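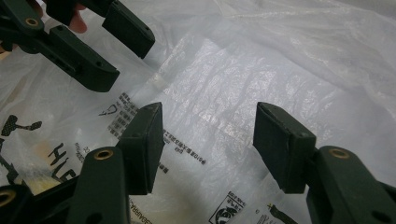

Cómo guardar y reutilizar las bolsas de plástico en casa

En mi cocina había un cajón que no se cerraba. Dentro estaban todas las bolsas de los últimos meses, unas dentro de otras, y cuando necesitaba una salían siete. En octubre decidí ordenarlo y desde entonces uso el método que explico en esta página. Es sencillo y no hay que comprar casi nada.

Lo que se necesita
Una mesa libre
Un paño seco
Una caja de cartón de tamaño mediano (yo uso una de la tienda Pacheco, donde compro el arroz)
Un rotulador

Paso 1. Vaciar todo
Saque todas las bolsas y póngalas en la mesa. Mire también debajo del fregadero y en el maletero del coche. Es mejor hacerlo por la mañana, con buena luz, para ver los agujeros pequeños.

Paso 2. Separar por tipo
Haga tres montones: las bolsas grandes con asas, las bolsas finas de fruta y las bolsas transparentes de envasar. Los envoltorios de comida con grasa no entran en ningún montón. Las bolsas que se rompen en trocitos cuando se tocan tampoco sirven ya, van al contenedor de envases.

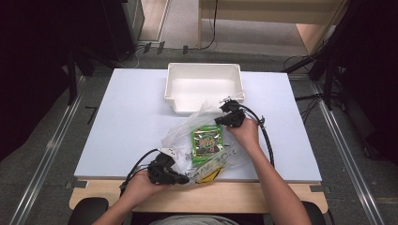

Paso 3. Limpiar y secar
Dé la vuelta a cada bolsa y sacuda las migas. Si está sucia, lávela con agua tibia y una gota de jabón, y cuélguela boca abajo hasta que esté seca del todo. Una bolsa guardada con humedad huele mal en pocos días - a mí me pasó con un paquete entero. Si ha tenido carne o pescado crudo, no la reutilice para alimentos.

Paso 4. Doblar
Ponga la bolsa plana y alísela con la mano, desde el fondo hacia las asas, para que salga el aire. Dóblela a lo largo dos veces, hasta tener una tira. Después empiece por el fondo y vaya doblando en triángulo, como una empanadilla, y meta la punta de las asas en el último pliegue.

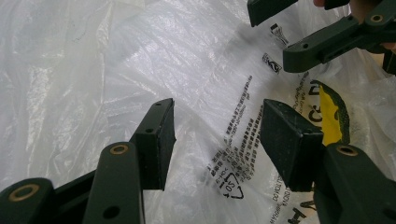 Con las bolsas muy finas el triángulo se abre enseguida, así que yo las enrollo en el dedo y las meto en un tubo de cartón.

Paso 5. Guardar
Coloque los triángulos de pie en la caja, los grandes detrás y los pequeños delante. Escriba en la tapa qué hay dentro. En mi caja entran 100 bolsas y todavía cierra bien, pero es más cómodo tener menos.

Una nota de seguridad: si hay niños pequeños o animales en casa, ponga la caja en un armario alto.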